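Verketti Stackable Steamer - Getting Started
Section 3: First Use and Everyday Steaming

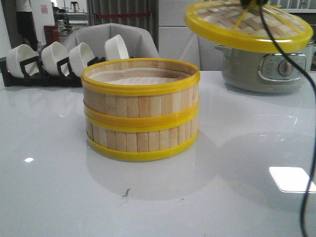

Fig. 4. Bamboo basket with yellow bands, lid off.

Welcome to the fun part! Once the basket is seasoned you can steam dumplings, buns, fish, greens, even a small custard - and cleanup is mostly a quick rinse.

Before the first use

1. Rinse the basket and lid under warm water. Do not use soap, as bamboo soaks it up and your buns will taste of it.
2. Pour water into a wide pan until it is an inch deep and bring it to a boil.
3. Set the empty basket over the water, put the lid on, and steam for ten minutes.
4. Let everything air-dry on a rack overnight.

NOTE: A grassy smell during the first steaming is normal. It fades after two or three uses.

Steaming food

1. Line the floor with cabbage leaves or a Flandine paper round. Leave a gap at the edge so steam can rise.
2. Space the food a finger's width apart. Buns puff up a lot, so give them more!
3. Bring the water to a full boil before the basket goes on.
4. Cover and turn the heat to medium. Small dumplings take eight minutes, filled buns take twelve.
5. For long recipes, top up with 100 ml of boiling water whenever the pan runs low. Larger pans may need 200 ml.

CAUTION: Steam burns quickly. Open the lid away from your face and wear a dry oven mitt.

CAUTION: Never let the pan boil dry, and keep the basket clear of open flame.

Cleaning and storage

Wipe with a damp cloth and scrub stuck bits with a soft brush. No dishwasher, please. Store with the lid ajar in an airy cupboard - a sealed plastic bag invites mold.

Try the pork and chive buns on recipe card 1381 first. Leobardo Medrano wrote it for our test kitchen and it's a wonderful way to learn how your stove behaves.

Replacement lid: order part 2578. For stacking a second basket, go to Section 4.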